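Segment Before You Train: The Case for Boring Tooling

By Otis Ambrose

Most of the money in manipulation learning goes to policies. Most of the error, in my experience, is introduced earlier, in the code that turns a raw recording into a training episode.
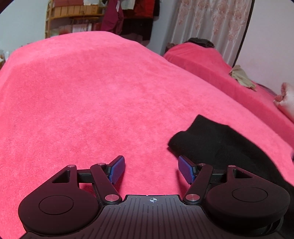
I maintain the ingestion side of a pipeline called Plistier. It takes recordings from hand-held grippers, estimates a trajectory, assigns a jaw width to every time step, cuts the result into episodes and writes them out. The policy people see the last of those steps. They rarely ask about the other four, and for a long time I did not ask enough either.

Jaw width is a good place to start. On a hand-held tool with a parallel or near-parallel opening, width is often recovered from the video itself, by finding the two fingers and measuring the distance between them. The calculation is trivial. The calibration is less so. If the fully open value drifts by a few percent between sessions, the learned policy receives a command that means "open" on one day and "almost open" on another. Training loss will not show this. The network absorbs the discrepancy as noise, and the robot then hovers at a width that belongs to neither session.

Last May we ran a plain audit on a household set of 2288 episodes. Wanda Calloway wrote the checker in an afternoon. It compared the maximum width in each episode with the maximum for its session and flagged any episode that fell outside tolerance. It flagged 291. A fair share of those were legitimate, such as short episodes in which the operator never opened the jaws all the way. The rest were calibration faults, and they had been in every model we trained that quarter.

The second problem is where an episode begins. Our original rule started an episode at the first motion above a velocity threshold. This is adequate on a table. In a bedroom it is poor. An operator standing over a bed moves the tool constantly while deciding what to pick up, and that indecision gets labeled as demonstration. A policy trained on it learns to dither. We replaced the threshold with a segmenter that works backward from jaw closure and limits the approach to a fixed length. It is a crude rule. It did more for fold and pick tasks than the two architecture changes that preceded it.

Pose estimation over soft goods deserves its own complaint. Plush fabric in a single color offers a tracker few stable corners, and the surface deforms when something is pressed into it. A tracker that assumes a static world will lock onto a wrinkle, the wrinkle will move, and the estimated camera will move with it. The usual advice is to lean on the background, where shelves and walls stay put. I agree with the advice, but it should be enforced in software. Our tracker now reports the share of its features lying on regions that later deformed, and an episode above the limit is sent for review. Eduard Šimek objected that this would throw away exactly the hard data we wanted. He had a point, and the flagged episodes are now kept, with the pose marked as low confidence, so that a loss function may weight them as it likes.

The counterargument I hear most often is scale. Dexter Dvorak has put it to me several times: collect ten times as much, and the bad labels wash out. Random errors do, to some extent. Systematic ones do not. A timestamp offset between video and inertial data has the same sign in every recording made with that firmware. Collecting more of it produces a more confident wrong answer. We found one such offset in a batch of 618 recordings, and no quantity of additional batches from the same tools would have revealed it.

I would ask three things of any team building this kind of pipeline. Version the calibration along with the data, and refuse to write an episode that lacks it. Replay a random sample of episodes through the controller in simulation before training, and look at the tracking error instead of the video. Give the ingestion code the same review that the model code gets. At present a one-line change to our segmenter can alter every training example we own, and until Monday it could be merged without a second reader.

None of this is publishable, which I suspect is a large part of why it is neglected. Demetrius Mbeki is now rerunning last quarter's baselines on the corrected set, with the old policy code untouched. The width checker is in the main branch, and the offset test will follow when it stops failing on short recordings.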